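Reseating Memory and Cards in an Older Desktop Tower

Plenty of office desktops end up in the closet with a fault that is nothing more than a poor contact. The machine beeps at power-on, or the fans spin and the screen stays black. Before buying parts, take out the memory and any add-in cards and put them back properly. It takes less than an hour.

You need a Phillips screwdriver, a soft brush, and a small dish for screws. Any flat table will do if it's well lit.

Opening the case

Shut the computer down and unplug it from the wall. Hold the power button in for a few seconds, then disconnect everything at the back. Lay the tower on its side with the removable panel facing up and take the panel off.

Touch bare metal on the case before you reach in, and again any time you have walked away and come back. If you own a wrist strap, clip it to unpainted metal.

Memory

Find the memory slots next to the CPU socket. Write down which slots are filled, as many boards care about the order. Press the clips at the ends of a slot outward and the module will lift. Hold it by the edges and keep your fingers off the gold contacts.
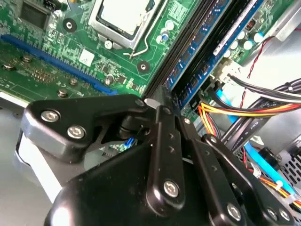
Memory modules in their slots, to the right of the CPU socket.

Brush any dust out of the slot. Line up the notch in the module with the key in the slot, then push straight down on both ends until the clips close. It takes more force than most people expect. If a module won't go down, turn it around and check the notch again - don't rock it.

Leave the CPU where it is. The retention lever stays closed for this job.

Add-in cards

Remove the screw or latch that holds the card's bracket at the rear of the case. Pull the card straight up, one hand at each end. Some slots have a small tab at the inner end that has to be pressed first. Stand the card upright in a holder or lay it on an antistatic bag, with nothing on top of it.
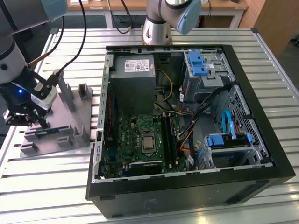
Tower on its side with the power supply, board and drive bays in reach.

When the card goes back in, check that the bracket sits flat against the case before you tighten the screw. A bracket that is bent even slightly will lift one end of the card.

Cables

Press on each power connector and each SATA plug. Push on the plug itself, never the wires. If a bundle is in your way, move it aside gently and put it back afterward, clear of the fans.
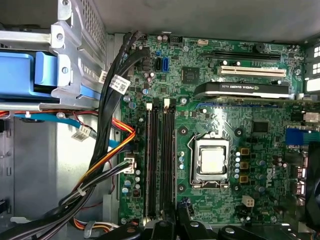

Do I have to unplug the drive cables to get the memory out?
Usually they can stay connected. If one blocks the clips, unplug it at the board end and mark the port with a bit of tape.

Plug in the power, keyboard and monitor and start the machine with the panel still off. Keep your hands out while it runs. If it still beeps, shut down, unplug it, and try 1 memory module at a time.

Noreen Rajput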